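# Chapter 4: Where the Examples Come From

When I started at Trenis, I figured the learning part would eat up all my time (silly me!). We had a decent model by August. What we didn't have was anything to feed it, so I spent the rest of that summer in a kitchen, moving fruit between a basket and a refrigerator, over and over.

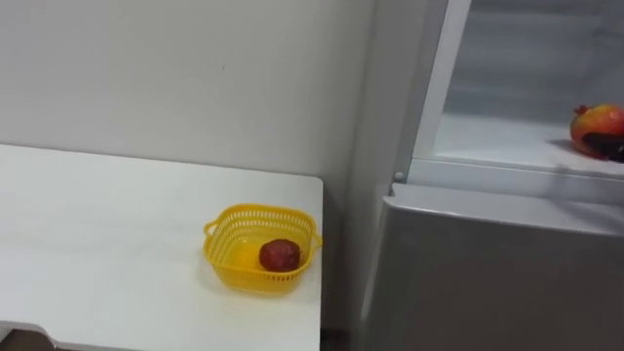

My first batch was 300 runs, and I was so proud of it! Then Roman Kaczorowski sat down with me and we watched them back to back. I'd put the basket in the same spot almost every time. A system trained on that learns the spot, and it gets lost the moment you slide the basket over a few inches.

So we did it again – new spots, other fruit, different light – and ended up with 2283 runs. In this chapter we'll plan a small collection of your own, starting with what to vary and what to leave alone.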